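5. グリッパの比較試験

5.1 本章の範囲

本章では、双腕作業台に取り付けた二台のアームを使用し、平行グリッパの把持性能を比較する手順を説明する。アームの設置と原点復帰は第3章、コントローラの通信設定は第4章の手順に従い、完了しているものとする。

比較対象は次の二機種である。

Raltden 平行グリッパ(標準爪)
Tilside 平行グリッパ(長爪)

左右のアームに異なる機種を取り付けて同時に試験することはできない。必ず左右を同一機種にそろえ、一機種の試験がすべて終了してから交換する。左右で機種が異なると、コントローラGosselinは起動時に構成エラーを表示し、サーボオンを受け付けない。

5.2 準備するもの

赤色の樹脂製ビン(長方形、縁付き)
灰色の樹脂製仕切り板
玩具用ブロックと透明トレイ
六角レンチ(グリッパ固定ねじ用)
トルクドライバ
記録用紙(付録B)

注記:仕切り板は、幅の広いものと狭いものを両方用意する。幅の広い板は湾曲しやすく、爪先の平行度の差が結果に現れやすい。反りの大きい板も試験に使用してよいが、板の番号を記録用紙に記入し、両機種で同じ板を使用する。

5.3 グリッパの取り付け

1. コントローラのサーボをオフにし、主電源を切る。

2. 手首フランジの位置決めピンにグリッパの基準穴を合わせ、ねじを仮締めする。

3. トルクドライバを使用し、対角の順に本締めする。締め付けトルクは各グリッパ付属の仕様書に従う。

4. グリッパのケーブルを手首のコネクタに接続する。ケーブルは手首の上側で弧を描くように余長を取り、上流側のリンクに固定する。

5. 手首を可動範囲の両端まで手で回し、ケーブルが突っ張らないこと、および爪に触れないことを確認する。

6. 反対側のアームについても手順2から5を繰り返す。

7. 主電源を入れ、Gosselinの「機器一覧」に左右のグリッパが表示されることを確認する。

注意:ケーブルの余長が不足した状態で手首を回転させると、コネクタが破損する。余長が大きすぎる場合は、ビンの縁にケーブルが引っ掛かる。

5.4 開閉量の校正

1. 「保守」メニューから「グリッパ校正」を選択する。

2. 爪の間に何もないことを確認し、「全閉」を実行する。表示値が安定したら「零点登録」を押す。

3. 「全開」を実行する。表示された開き幅が81 mm未満の場合は、爪の取り付け位置を確認する。

4. 開閉を連続して14回実行し、最後に再び全閉とする。零点からのずれが表示される。ずれが許容値を超えた場合は、手順2からやり直す。

5. 左右それぞれの校正値を保存し、ファイル名に機種名を付ける。

注記:爪を交換した場合は、グリッパ本体を交換していなくても校正をやり直す。

5.5 カメラの確認

上方カメラにはBelardを使用する。露光時間の初期値は2000 µsで、通常は変更を要しない。赤色のビンの内側が暗く潰れて仕切り板の下端が判別できない場合に限り、値を段階的に上げる。変更した値は記録用紙に記入し、二機種の試験が終わるまで固定する。

カメラの画角には、ビン全体と左右の爪先が収まっていなければならない。作業台の枠を構成する黒色のアルミフレームを目安に、画像の傾きを補正する。

5.6 試験A:ブロックの把持

1. ブロックを透明トレイに入れ、トレイを作業台上の登録位置に置く。

2. 左アームでブロックを一個ずつ把持し、ビンの中央上方まで運んで放す。

3. 把持の失敗を次の区分で記録する。爪が届かない場合は「U」、把持後に滑り落ちた場合は「S」、放した後も爪に残った場合は「R」とする。

4. ブロックをトレイに戻し、右アームで同じ作業を行う。トレイの位置は右アーム用の登録位置に変更する。

注記:長爪ではトレイの底に爪先が接触しやすい。下降量の補正値は標準爪と共用せず、機種ごとに設定する。

5.7 試験B:仕切り板の協調把持

試験Bでは、ビンに立てた仕切り板を左右のグリッパで扱う。単腕の把持では差が出にくい爪先の平行度と、両腕間の位置誤差を評価する。

1. ビンからブロックを取り除き、ビンを作業台の中央に置く。台に対してわずかに傾いていてもよいが、傾きは両機種の試験で同じにする。

2. 幅の狭い仕切り板を、ビンの左内壁に沿わせて置く。

3. 幅の広い仕切り板をビンの右寄りに立てる。板の上部はビンの縁より高くなる。

4. 左アームを低速で動かし、爪を板の左寄りの部分の直上で停止させる。

5. 右アームを低速で動かし、爪をビンの右下の角付近、板の下端に近い位置で停止させる。グリッパの表示灯が緑であることを確認する。

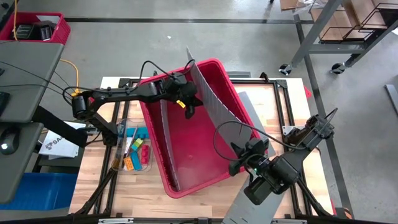 6. 左グリッパを閉じ、板の縁を把持する。把持力の設定は「弱」から始める。

7. 右グリッパを閉じる。両腕の把持力表示が安定するまで待つ。

8. 両腕を同期モードに切り替え、板をビンの縁より上まで引き上げる。

9. 板を元の位置に下ろし、右、左の順に爪を開く。

10. 把持力を「中」「強」に変更し、手順4から9を繰り返す。

警告:同期モードに切り替える前に板を引き上げないこと。左右の速度差によって板がねじれ、爪から外れて飛び出すおそれがある。動作中は作業台の上に手や頭を入れないこと。

注記:幅の広い板が湾曲して爪の間に入らない場合は、板を入れ直さず、左アームの手首角を板の面に合わせて調整する。調整した角度を記録用紙に記入する。

5.8 結果の整理

1. Gosselinの「履歴」から把持力と爪位置の記録を書き出す。

2. 試験A、試験Bの別に、機種ごとの失敗区分を付録Bの表に転記する。

3. 試験Bでは、引き上げ中の左右の爪位置の差を併記する。差が一回でも2 mmを超えた場合は、その把持力の設定を「不適」とする。

4. 「不適」となった設定については、校正(5.4)をやり直した後に一度だけ再試験を行ってよい。再試験の結果は別の行に記入し、元の値を消去しない。

5.9 異常時の処置

症状:グリッパが機器一覧に表示されない
処置:主電源を切り、手首のコネクタを差し直す。左右の機種が同一であることを確認する。

症状:表示灯が緑にならない
処置:非常停止ボタンの解除を確認し、「保守」メニューから異常履歴を参照する。

症状:板を把持した直後に爪が開く
処置:把持力の上限値を確認する。機種交換後に前の機種の校正値を読み込んでいる場合にも発生する。

症状:同期モードに移行しない
処置:両腕の把持力表示が安定しているか確認する。安定しない場合は爪をいったん開き、5.7の手順4に戻る。

本章の改訂:2019年6月
手順作成:Dale Cormier
手順確認:Wayne Beaudoin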